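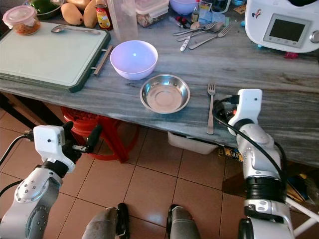
The Lorarix radio loses its station list after every power cut on firmware 3.15, and I can now repeat it whenever I want. Mine has been doing it since May. The presets stay but point at nothing, and the display shows "Buffering" until I pull the plug again. I tried it in three rooms in case it was the wireless signal. It does the same in the hall as it does in the kitchen, where it has to sit up on the shelf with the table full of cutting board, mangoes and the rest. Signal reads fine in both.

What I did each time: set six presets, wait 15 minutes, switch off at the wall, switch back on. Going into standby first makes no difference. A factory reset helps until the next cut.
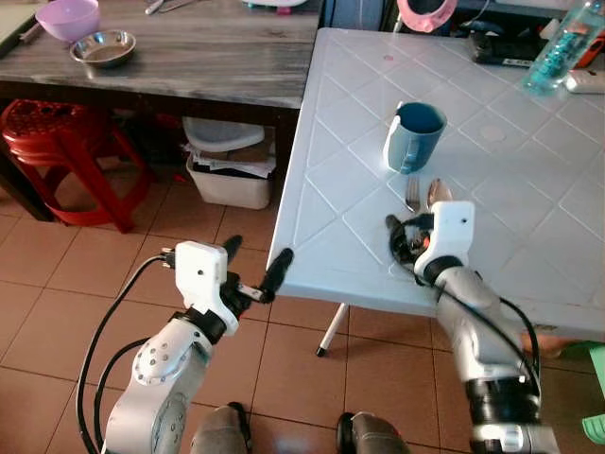

On 2024-09-29 Đức Ninh wrote:
> Are you on the Grokedo directory or the old one? Mine has kept
> its list through two outages, but I never moved over. Also, what
> is the buffer set to? At 768 the Zimberg model used to run out
> of memory on startup and drop whatever it read last. Might be
> the same code.

I'm on Grokedo. The old directory isn't offered in the menu any more after the update, so I can't compare the two on this unit. Buffer was at 768, yes. I put it down to 271 last night and the list came back after one power cut, then went missing on the second. So it may help a little – I wouldn't call it a fix.
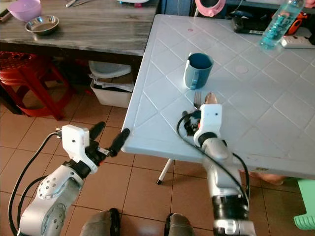

Fork on the white plastic table

Homa Zarei asked off list if the clock survives. It does, and so do the alarms, but an alarm set to a station wakes you with the buzzer instead. If you depend on it in the morning, set it to FM for now.

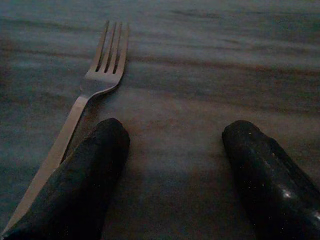 FM presets are stored somewhere else and I haven't lost one yet. The same goes for the line input and the tone settings.

Does anyone still have the 3.14 file? The download page only lists the current one. Kamarul, I think you kept the older ones when you did the Hoàng units. I'd rather go back a version than wait.

Ravinder Leclerc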